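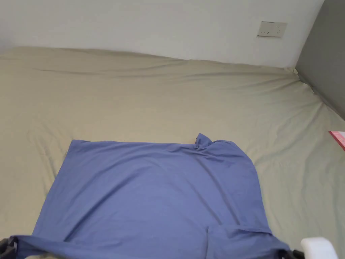 Search posts Search Clear

Home Explore Lists Saved Profile

April 2026 · posted by Quaye

1/ I've been meaning to write this one up since January, when I finally gave in and decided to learn how to do my own laundry properly. I'm a grown adult with a mortgage, so yes, I know how that sounds!

2/ Growing up, everything went in together on warm and came out sort of gray, and I figured that was just what clothes did after a while. Then I moved to Custmont, where the water is so hard the kettle looks like a cave inside.

3/ First thing I learned, and I wish I'd learned it years ago: I was using way too much detergent. The cap on the Pruko bottle is enormous and I was filling it to the brim like a fool. I'm down to the first line now and my towels feel like towels again.

4/ Second thing is cold water for cottons, especially anything blue or green. My T-shirts used to fade at the shoulders first (I blamed the sun, poor sun). Inside out, cold, short spin, and they've held up beautifully all spring.

5/ The dryer and I are on a break. I bought a folding rack from Durnero, 20 dollars, a bit wobbly on one side but I'm fond of it, and most things go on there overnight. Shake them hard before you hang them and you can skip nearly all the ironing.

6/ Fitted sheets I still can't fold. I've watched so many videos, I've tucked the corners into each other the way they tell you, and I end up with a sort of dumpling every single time. It goes on the shelf as a dumpling and the door closes just fine.

7/ If any of you have hard water too, please tell me what you do about the white crust in the detergent drawer. I've tried vinegar and an old toothbrush and I'm losing.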